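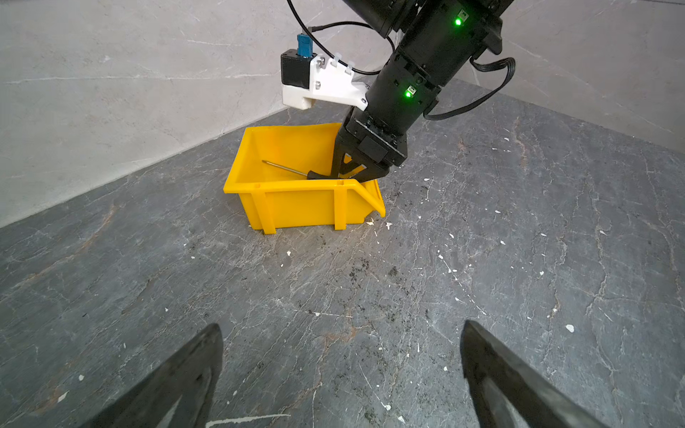
Filed under: Robots, Software, Grumbling

OK so quick one, I have a build running and maybe half an hour before it falls over.

The planner is fixed. Mostly. For anybody who read the last post, the two arms kept freezing mid-handover and I blamed the controllers for a week. Wasn't the controllers. It was timestamps. Arm A was stamping joint states when the packet arrived, arm B was stamping them when the driver read the encoder, and the planner was comparing them as if they meant the same thing. 11 ms of difference on a good day. On a bad day a lot more, and then the collision checker sees an arm that is somewhere it isn't and slams the stop.

Felt pretty dumb. Four lines to fix. A week to find.

What I changed, for my own memory as much as yours:

Both drivers now stamp at read. No exceptions, no "just for the test script" (that was me, in June, thanks).

Planner throws out any state older than 10 ms and holds the last command. It used to extrapolate. Extrapolating was clever and I hated debugging it.

Control loop stays at 500 Hz on both sides. I tried dropping one to save CPU and the motion got ugly, sort of a shiver at the end of each move. Put it back.

The other half of the week went to grasping out of parts bins. Screwdrivers are a pain. The shaft is thin and shiny and the depth comes back full of holes, so the segmentation gives you a nice solid handle and then a few floating crumbs where the metal should be. I was fitting one box around the whole mess and the grasp point landed in empty air. Now I fit the handle by itself, grab there, and only use the shaft for a rough direction so the planner knows what might hit the bin wall on the way out. Much better. Still wrong sometimes when the handle is up against the side, becuase then there's no room for a finger and it tries anyway.

Bin walls are in the collision scene as five flat boxes. The sloped lip is one of them, tilted. I know there's a proper mesh. The mesh made planning crawl and the boxes don't.

Trunance (the log viewer, for new people) got a small update too. You can scrub both arms on one timeline now, and it paints the gap red when the stamps dissagree. Should have written that first. Would have saved me the week. The replay set is up to 368 grasps and I run the whole thing overnight before I merge anything, which is how I caught the shiver.

Still broken:

— Second arm gets planned as a static obstacle. Fine when it's parked, silly when both are moving. Needs a real swept volume or at least a fatter padding that shrinks as it slows down.

— Gripper closed does not equal gripper holding something. I check finger width and current, and a thin handle sits right at the threshold. Thinking about a tiny lift and then a second look from the other camera.

— Calibration drifts if I so much as touch a bracket. Re-running it Tuesday.

Config is in the Lotunis repo, branch is called handover-again, don't judge. If you pull it delete your old cache folder first or you'll get the old stamps back and wonder why nothing changed.

Build just failed. Missing header. Going.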